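Prurix Desktop Teardown Notes

README, version 2

Contents
This folder covers the opening, cleaning and part-by-part breakdown of used office desktop towers. It holds 638 photos and a plain text log for each of the 13 towers. The work was done on a bench at the Clondia parts room.

Folder layout
towers/ has one subfolder per machine, named by shelf number.
logs/ has the matching text files.
parts.csv lists what was pulled, with a condition grade from A to D.

Order of work
Unplug the tower and hold the power button for a few seconds. Take off the side panel and lay the case flat. Photograph the cabling before touching it. Remove drives, then expansion cards, then the heatsink. Memory stays in until the processor has been dealt with, and the processor is graded in its socket.

Thermal paste
Old paste is logged as none, thin, smeared or caked. Wipe the heat spreader with a lint-free cloth and a little isopropyl alcohol. Keep the socket lever closed while wiping. Paste that gets into the socket drops the board to grade D.

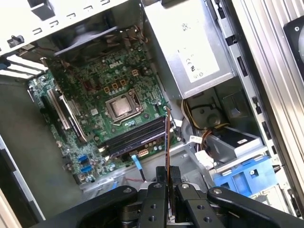 Cables are logged by connector type and by the port they were found in. Color goes in the notes column only; shades vary too much between makers to sort by. Loose cables go in the Nishimura bins, no more than 50 to a bin.

Known problems
Shelf numbers in the early logs have no leading zero. Fan sizes are missing for two towers. Some rows in parts.csv list "DELL" and "Dell" as separate makers, so merge these before counting.

Changes
Version 2 adds the paste column and moves the Dravell drive notes into logs/.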